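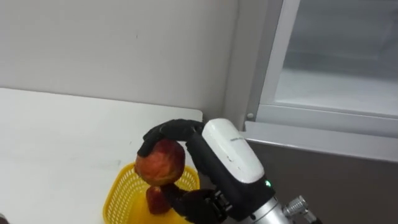
FOOD AND HOME

Keeping Fruit Through the Winter

September issue
By the Features Desk

The orchards at Skaselau are picked by hand over a period of 30 days, and the greater part of the crop leaves the valley before the leaves have turned. What remains is kept. Households in the district have stored apples for as long as there have been apples to store, and the parish records at Lumden mention a fruit loft above the schoolroom, let to families by the shelf.

The practice declined when shops began to offer fresh fruit in every month of the year. It is now returning, partly through the work of the Tistadel Orchard Trust, which maintains 400 trees on the southern slope and gives advice to the public during the picking season. The Trust holds that a household with a cool room and a little patience can eat its own apples until spring.

Much depends on the variety. Early apples are soft and sweet and should be eaten within days of picking. Late apples are often hard and sharp when they come off the tree, and many improve with keeping.
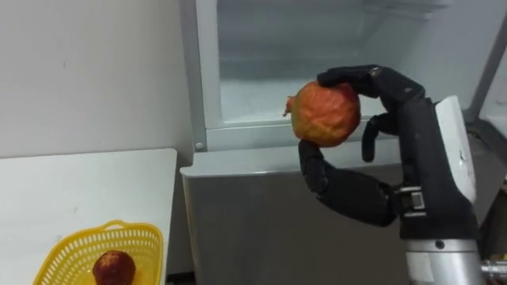 The place of storage matters as much as the fruit. A cellar, a north-facing pantry or an unheated outhouse will serve, provided that it is dark, free from frost and slightly damp. Where no such room exists, the refrigerator is a sound choice for smaller amounts. Apples should be kept apart from leafy vegetables, as the gas they give off causes greens to yellow. Pomegranates also keep well in the cold and may be held there for several weeks.

Fruit intended for long storage must be free from bruises, cuts and insect damage. Damaged apples should be set aside for the kitchen, where they may be stewed or made into jelly. 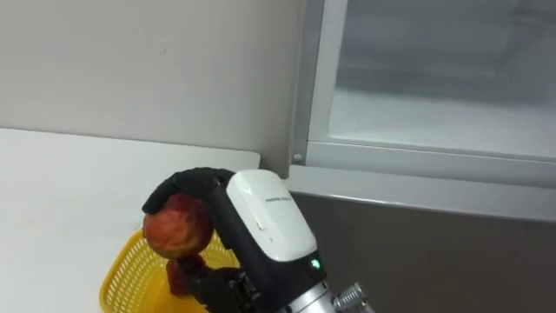 The Lumden Method

Families in Lumden wrap each apple in a sheet of plain paper and set the fruit in trays, one layer deep, with the stalks upwards. The trays are inspected every 2 weeks and any fruit that has begun to soften is removed.

The Sandhu Fruit Store, on the Skaselau road, has worked in this way since it opened and keeps more than 100 trays in its lower room.
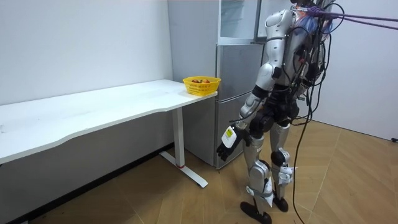 Visitors to the store are often surprised by the smell, which is strongest after midwinter and differs from one variety to the next. Tasting mornings are held there once the late apples are ready, and the Trust brings samples from its own slope for comparison. Growers who are unsure of the name of an old tree may bring fruit for identification, preferably with a leaf and a short length of twig attached.

Contact the magazine | Copyright Tistadel Review. All rights reserved. | Back to top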